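**Tuesday, sim bench, Miten dining table set**

Big day for the table set! The overnight batch finished and we have 619 episodes saved, all on the wood-top dining table with the chairs and clutter left in. Damián Zapata rewrote the reset so the props land somewhere new each run, and it's so much better than the fixed layout we had in February.
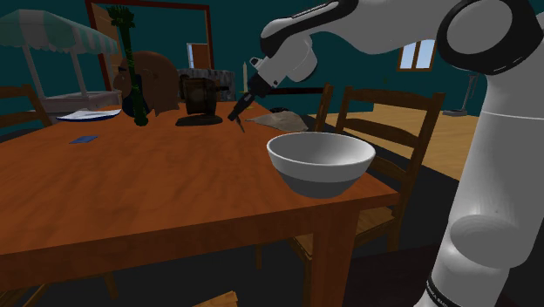 Replay speed is fine now too. I scrubbed through a whole block over coffee and only flagged 4 for bad timestamps. Those go in the Stemberg folder, not the trash, I want to see if the clock drift is ours or the logger's.

Next up was small parts. I love these, they're fussy and the policy learns a lot from them (the Leiva run was nearly all big, easy stuff).
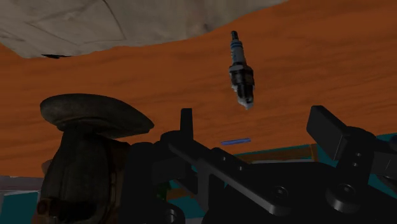
Do we keep the failed grasps?

We keep them, tagged as failures and left out of the first training pass. Damián wants them later for the success classifier.

Afternoon went to camera views. Each episode stores the wrist and room streams separately, and the wrist one eats most of the disk.
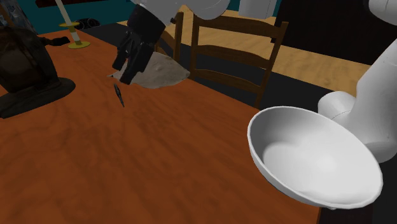
Labels still need work before anything ships to Sumudville. The tagger has no good word for soft things, so a sandy, cloth-like heap like the one by the black gripper gets a different name every time. I'm adding "soft pile" as a class tonight and rerunning the tagger on 52 episodes to see if it settles. Can't wait to see the numbers!

To do: check drift, ask Damián for the seed list, clear disk.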